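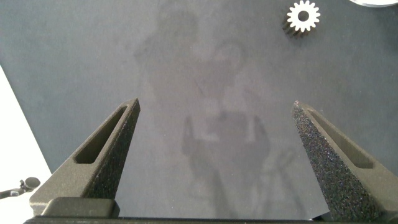

手首カメラから見た指先と平歯車。指は長穴付きの先細形状。

製品レビュー:Rimeo 平行グリッパ用 交換フィンガ(先細型)
掲載日:2019年4月15日
評価:5点満点中4点

Evsideの組立評価セルで、双腕機の左右に装着して使用した。対象作業は、ピンを立てた円板に小型の平歯車を差し込む工程である。次年度の設備予算に同型を計上するかどうかを判断するため、購入から3か月の時点で所見をまとめる。

形状
先端に向かって細くなるくさび形で、側面に長穴が抜いてある。歯車のように背の低いワークを平置きから拾う場合、先端の細さがそのまま作業範囲に効く。標準付属の幅広フィンガでは、隣のピンに当たる姿勢が多く、経路の教示に時間を取られていた。交換後は進入角度の制約が減り、教示点を6点まで整理できた。

表面
ざらつきのある仕上げで、金属歯車の歯先を挟んだときの滑りは少ない。一方、粉や油分が残りやすく、始業前の清拭は必須になる。把持1000回ごとに先端を点検する運用としたが、現時点で交換を要する摩耗は認めていない。

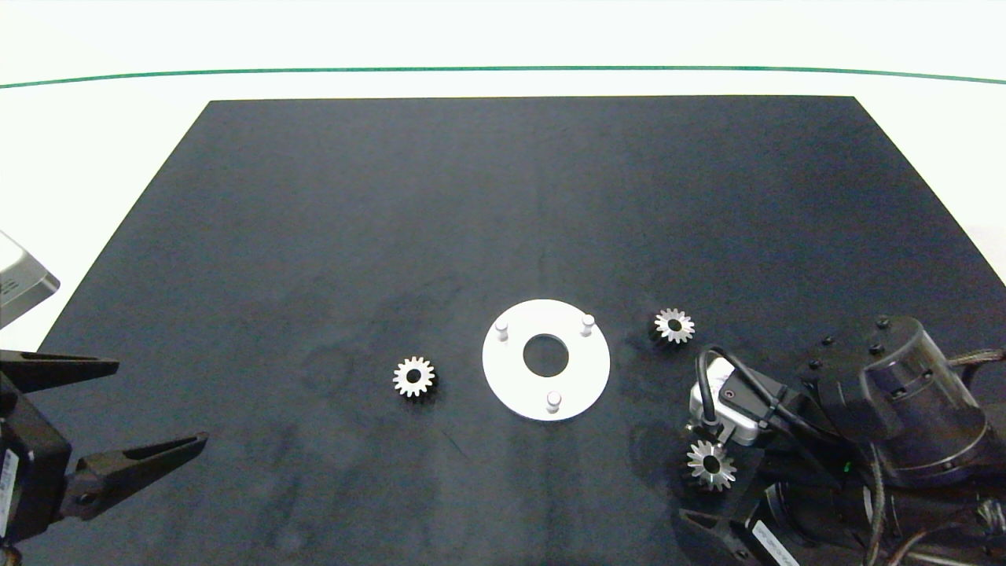 作業台側の費用も見込んでおく必要がある。当セルでは白い天板に黒いマットを敷いており、白い円板の輪郭は安定して検出できる。金属歯車は歯先の反射で検出位置が揺れることがあり、照明の調整に予定外の工数がかかった。見積書にはフィンガ本体しか載らないため、照明、マット、治具の円板は別項目で計上したほうがよい。

納期と予備
Zultvilleの代理店経由で発注し、納品まで11日。左右で同時に使うなら必要数は2組、予備を含めて3組が妥当と考える。Toledoの拠点では予備なしで導入し、先端の欠け1件でセルが止まった。フィンガの単価と停止時間の損失を比べれば、予備を削る理由は乏しい。

不満点
・取付ねじの締付トルクが説明書に記載されていない。問い合わせで回答は得られたが、初版の資料に入れておくべき内容である。
・指の開きを最大にすると、手首カメラの画角の下側を指がかなり占める。ワークを画面上方に置く撮像姿勢を別に用意した。
・左右の部品が外観で区別しにくい。受入時に刻印か色分けが欲しい。

予算化の判断
小物歯車の差し込み用途に限れば、次年度も継続採用とする。箱物や重量物の搬送を兼ねるセルには標準フィンガを残し、段取り替えの時間を工数表に入れる。自動交換機構の追加は、品種が6を超えた段階で再検討する。発注時は型番末尾の取付穴規格を確認すること。旧規格品も同じ価格表に並んでおり、当方では一度取り違えた。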